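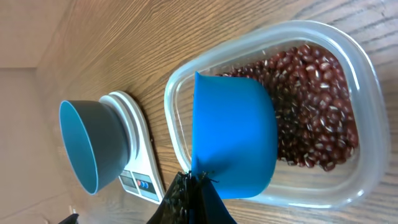

Notes pour l'exposé « Peser, et non deviner : la portion dans les petites cuisines collectives »
Mansa Odoi, coopérative Prostora
Durée prévue : 18 minutes, puis les questions. Parler lentement.

Ouverture (2 minutes)

Bonjour à toutes et à tous. Me présenter en une phrase : je travaille chez Prostora, nous accompagnons des cantines d'école et des cuisines de quartier. Le français n'est pas ma première langue, donc je demande au public de lever la main si un mot n'est pas clair.

Commencer par la question : quand une recette dit « une tasse de légumes secs », de quelle tasse parle-t-on ? Laisser répondre deux ou trois personnes. Ensuite raconter Cakidberg. Dans cette cantine, la même recette de soupe était préparée par trois cuisiniers, et chacun avait sa propre tasse, apportée de la maison. Les enfants savaient qui avait cuisiné rien qu'en regardant l'épaisseur de la soupe.

Attendre un peu avant de continuer.

Partie 1. Le volume et la masse

Dire d'abord que je n'ai rien contre les mesures de volume. Pour l'eau, l'huile, le lait, elles conviennent très bien. La difficulté commence avec les choses qui laissent de l'air entre elles : farine, flocons, légumes secs, herbes coupées. Si on tasse, on en met plus. Si on verse vite, on en met moins. Deux personnes soigneuses peuvent donc obtenir deux résultats différents sans que personne ait fait une faute.

Pour une famille, cela n'a pas beaucoup d'importance. Mais à Cakidberg on sert 51 repas par jour, et un petit écart par assiette devient un sac entier à la fin du mois. Insister sur ce point, c'est celui que les gestionnaires retiennent.

Ajouter : le cuisinier qui a vingt ans de métier pèse avec sa main, et souvent il pèse bien. Je le respecte. Seulement, sa main ne peut pas être transmise à la remplaçante qui arrive en décembre. 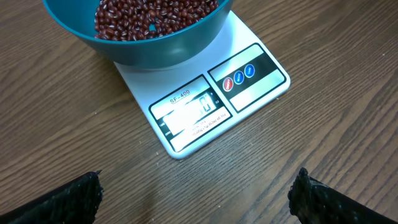

Balance numérique de cuisine, posée sur une table en bois.

Partie 2. Ce que nous demandons à une balance

Ne pas faire de publicité. On me demande toujours une marque et je ne réponds pas à cette question. Je donne plutôt les habitudes :
– la balance reste sortie, sur le plan de travail. Celle qui dort dans un placard ne sert à personne ;
– on vérifie qu'elle affiche zéro avec le récipient vide dessus ;
– on garde un poids connu à côté, par exemple un paquet de sel encore fermé, et on contrôle le matin à 8 heures ;
– des piles de réserve dans le tiroir, toujours le même tiroir.

Expliquer le mot « tare », car beaucoup de gens l'évitent par timidité. C'est le poids du récipient, que l'appareil retire du total. Montrer le geste avec la balance de la salle – vérifier avant la séance qu'elle est là.

Anecdote possible, si le temps le permet : chez Sial, le petit traiteur avec qui nous avons commencé, l'équipe avait oublié la tare pendant une semaine complète. Chaque portion de riz contenait donc, sur le papier, le poids d'un saladier. Le chef a cru que son fournisseur le trompait et il a écrit une lettre assez fâchée. Il a dû en écrire une deuxième.

Partie 3. La fiche de cuisine

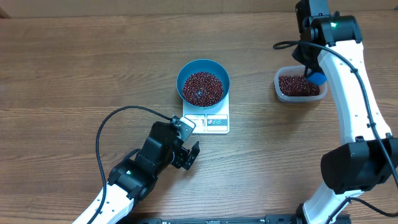
La fiche doit tenir sur une seule page et parler en grammes pour tout ce qui est sec. Nous avons essayé une version avec les deux unités, tasses et grammes, et les gens ont continué à lire les tasses. Depuis, les tasses ont disparu. Pour les légumes secs, la fiche indique aussi dans quel état on pèse, car un haricot trempé n'a plus le même poids qu'un haricot sec, et c'est la confusion la plus fréquente dans nos visites. Prendre ici le cas des petits haricots rouge foncé : un bol bleu posé sur la balance, les haricots en tas dedans, on lit, on note, et seulement après on met à tremper. La fiche de Cakidberg pour la pâte sucrée dit 811 grammes, pesés avant trempage, et cette précision est écrite en majuscules à la demande de l'équipe.

Si quelqu'un demande pourquoi 811 et non 800 : c'est la recette de départ, convertie une seule fois, et le chef n'a jamais voulu arrondir. Moi, j'aurais arrondi.

Partie 4. Les résistances

À traiter avec tact, il y aura des cuisiniers dans la salle. L'objection principale est la lenteur. Elle est juste pendant les premières semaines, puis le geste s'installe. L'autre objection est plus profonde : « on ne me fait plus confiance ». Il faut y répondre avant d'apporter le matériel. À Cledeck nous avons fait le contraire, les balances sont arrivées un matin dans un carton, sans explication, et elles sont restées dans le carton jusqu'à l'été.

Ce qui a aidé ensuite : demander aux cuisiniers de remplir eux-mêmes les fiches, avec leurs propres quantités. Ils pesaient alors leur savoir à eux.

Fin

Distribuer la fiche vierge (les copies sont dans la pochette verte). Remercier les équipes de Cakidberg et de Cledeck. S'il reste du temps, revenir sur les épices, qui demandent une balance plus fine. Sinon, renvoyer à la pause-café.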